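OK so I stayed up way too late for the Karakaya fight and I have thoughts. Thread, sorry in advance.

Nermin Karakaya is a welterweight out of Raltencombe, 6-0 going in, and if you follow me you already know I never shut up about her. First eight-rounder of her career. I had her winning by round 5.

Yeah, no. Şimşekoğlu was a nightmare for her. Long southpaw, great feet, kept stepping outside and popping that jab. Rounds one and two were all hers and I was pacing the kitchen.

Third round Nermin finally quits following her around and starts cutting the ring off. Big body shot on the ropes right before the bell! My dog left the room.

Four and five were so close. I gave them both to Nermin and my brother gave them both to the other corner and we are currently not speaking (we are, he's making eggs).

Attendance was 616, they read it out between rounds, and I swear it sounded like ten times that on the Bullodeo stream. When the stream wasn't freezing. Fix your stuff, Bullodeo, I paid for this.

Sixth round, head clash, cut over Nermin's left eye. Doctor took a look and let it go on. She fought the last two like somebody was towing her car. 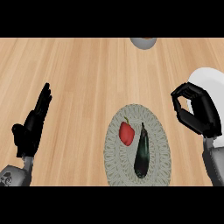 Scorecards: split decision, Karakaya. I had it 77-75 and I'm fine with anybody who had it even. What I'm not fine with is the one judge who gave her two rounds, total. Two! I watched the whole replay again this morning to be sure. Give me a plain wooden table like that one, a pad of paper and a strong coffee and I'll score the rematch myself, no charge.

And there should be a rematch. Usteo is promoting again in June and tickets last time were 50 bucks, so I could even drive up for it.

Replying to a few of you: yes the cut looked bad, no I don't think she was hurt by the left in round seven, she slipped. Her foot went out from under her. Go look at it again.

Anyway 7-0. Eggs are ready.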